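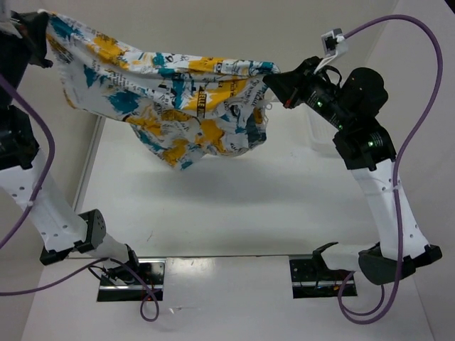 In Praise of the Rag Bag

My grandmother kept hers on a nail behind the cellar door, a flour sack with a drawstring that had been replaced so many times I doubt any of the original string was left. Everything that had stopped being something else went into it. Pajama legs, pillowcases gone thin in the middle, the back panel of a work shirt after the collar and elbows had given out. If you spilled your milk you were sent to the rag bag, and if you were an idle sort of child, as I was, you took a long time coming back, because you had to go through it and visit with everything first.

I have been thinking about that sack since the spring, when I moved into a smaller place in Plindon and had to decide what to do with seven boxes of cloth. I hadn't known I owned seven boxes of cloth. A friend told me, kindly, to give it all away, and I did carry a good deal of it down to the thrift shop on Jardine Street, where the woman at the counter peeked into the first bag and said they could take the curtains but please, no more towels. So the towels came home with me, and so did the odds and ends, and I cut them up at the kitchen table over a couple of rainy evenings. It was the best time I'd had in that apartment up to then.

We have gotten out of the habit of letting cloth grow old. A thing is new, then it is stained, and then it is gone, and we buy paper on a roll to do the work it could have been doing for another ten years. I understand why. Paper towels are easy, and I keep a roll under my own sink for the cat's sake (anyone with a cat will know what I mean). But I spent $41 on paper towels one December, when the whole family came to stay, and I remember standing in the store with my arms full of them thinking that my grandmother would have had to go sit in the car.

What she knew, and what I am slowly learning again, is that cloth gets better at being a rag the longer it lives. New cotton pushes water around the counter. It takes years of washing before it will really drink. Flannel is for dusting and for shoes. Old linen is for glasses and windows, if you're lucky enough to have any, and an undershirt is good for nearly everything. Terry is for the floor. Polyester blends are no use to anyone, I'm sorry to say, and I have tried hard to love them.

Then there is the matter of prints. I used to think a rag ought to be plain, out of modesty I suppose, and now I think the louder the better. A bright print is cheerful to come across on a gray morning when you're on your knees wiping out the refrigerator. I have a piece of a sundress I wore on the ferry to Vindudholm when I was young and sunburned and had opinions on everything, and these days it does the bathroom mirror. I see it twice a week, far more often than I see any of the photographs from that trip, which are in an album on a shelf I can't reach without a chair.

My neighbor's church has a rug loom, and they'll take cotton strips of any color, so the pieces too small for wiping go there in a shoebox. I went to see the loom once and stayed the whole afternoon. One of the finished rugs had a stripe of my old kitchen curtains in it, and I was prouder of that stripe than of most things I've made on purpose.

I don't want to make a religion out of this. Some people haven't the room, or have small children and no time, and there are weeks when I haven't either. If all you do is keep one worn-out T-shirt in the drawer under the dish towels, that's a rag bag, and you can start there. Mine hangs on the pantry door now. It's a laundry sack, and the string has already broken once, so I've put in a new one made from the hem of a sheet.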